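Can a robot fold laundry yet, like for real, at home?

Posted in Home Automation > Chores

flutevham_dad
Asking because we are 3 people in a small house and the washing never stops. Vacuum robot is fine, mower is fine, we've had both for a while. What I want is the clothes folded and put in a drawer. Saw a setup from Hastwood going for 1,814 and the seller says it "handles fabric." Handles how? Shirts? Fitted sheets? Budget is there if it works, but I don't want a science project in the spare room. Also is one arm enough or do you need 2. Thanks

Clakness
Short version — no, not the way you mean.

Longer version. Cloth is about the worst thing you can hand a machine. A box stays a box. A towel is a different shape every time you drop it, so the software has to find a corner before it can do anything useful, and the corner is usually under the rest of the towel. Small square stuff is where people are getting somewhere. Dishcloths, napkins, hand towels. Shirts are hit and miss, fitted sheets forget it.

And yes you want 2 arms. One can pick up and drag, maybe do a fold against the table if the cloth lies flat to begin with. But holding a piece up and getting hold of it from both sides takes a pair. Both of them on one rail, facing in, blue cloth hanging between the grippers, this is the kind of work I mean:

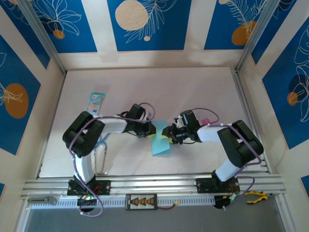
Savolainen says the arms were never the hard part for them, it was everything before the fold. Getting one sock out of a heap without bringing 2 more along. Turning a sleeve right side out. Their advice was to watch any sales video for what is already on the table when it starts, and if the shirt is laid out nice and flat then a person did half the chore.

I'd go along with that. Also ask the seller these before you pay anything:
Does it start from a pile or a flat item
How long per item, at normal speed, no speeded up video
Who fixes it when a cable goes
Does the price include the table, the mount and the computer

That last one gets people. A pair of arms at that price is probably just arms, and then you are the one teaching it, which is evenings and evenings of work. Fun if you like that sort of thing. You said no science project so I'd pass for now.

grumbly_tuesday
just fold it while the tv is on?? almost 1,009 posts on this board asking the same thing. also my vacuum robot cant even get over the rug

Hastwood_owner
I have the one you're looking at. Does washcloths ok if I lay them down for it, drops maybe one in a few. Jeans no. Anything slippery no. I use it in the shop for sorting small parts into bins and its much better at that, same part same place all day long. For laundry I would wait. Dont buy it for the fitted sheets, I tried once and had to untangle the whole thing by hand.

flutevham_dad
Ok thanks, holding off. Will ask about the pile thing anyway, curious what they say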